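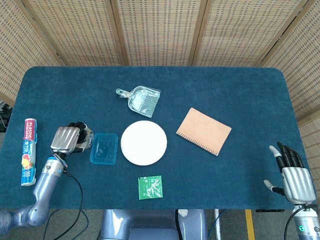 Bralley Nano trolley jack – low profile, 2 tonne

Back in stock. Last lot went in a weekend so don't hang about if you want one before the show season gets going.

Low entry jack for lowered cars, kit cars and anything with a front splitter you'd rather keep. Gets under where the normal garage jack won't go. Steel side plates, twin pump pistons, rubber saddle pad included (the pad lifts out if you need the extra bit of clearance). Handle comes in two parts, joined with a spring button. No bolts to lose.

Who buys it
Mostly the drag and street car lot, plus people running coilovers on the road. A fair few go to autotest and hillclimb folk who want something that fits in the boot with the spare wheels. If you've got a van or a tall 4x4 this isn't the one for you, it won't lift high enough. Look at the Sustel instead, see further down.

Spec
Rated load: 2 tonnes
Castors: 4, rear pair swivel
Handle: two piece, foam sleeve to save your sills
Colour: red or plain black. Black is usually a few days longer
Oil: supplied filled. Takes ordinary hydraulic jack oil, NOT brake fluid. We do get asked

In the box
Jack, both handle halves, saddle pad, bleed key, leaflet. The leaflet is a bit thin, so ring us if stuck.

Before first use
It may feel spongy out of the box. Normal – air gets in during transit. Open the release valve, pump the handle 10 full strokes, close the valve and try again. Still soft? Do it once more. If its still sinking after that, stop using it and get in touch, we'll swap it.

Never get under a car that's only on the jack. Stands, always, on solid level ground. Doesn't matter if it's a two minute job.

Price
£175 including VAT. Carriage extra, worked out by postcode at the checkout. Heavy item so it goes on the pallet service to the Highlands and islands, takes longer, sorry. Collection from the shop is free, just bring someone to help lift or ask at the counter.

Spares
Seal kits, saddle pads and castors kept on the shelf. Handles to order, about 4 weeks. Ríos seal kits do NOT fit the Nano, even though the listing on some sites says so. Different bore. We've had several come in with the wrong seals fitted and they leak straight away. If you have an older Bralley with the square release knob, tell us when ordering because the kit is different for those aswell.

Guarantee
2 years on the frame and hydraulics. Pads, castors and the foam sleeve are wear items and not covered. Keep your receipt or order email. Guarantee is off if it's been overloaded or had the wrong fluid in it.

Goes with
Bralley axle stands, pair, pin type
Sustel high lift jack – for vans and 4x4s
Slotted saddle pad for pinch weld sills
Wheel chocks, rubber, sold in twos

Open Sunday mornings for collections only, phone not answered. Trade accounts welcome, ask for the price list.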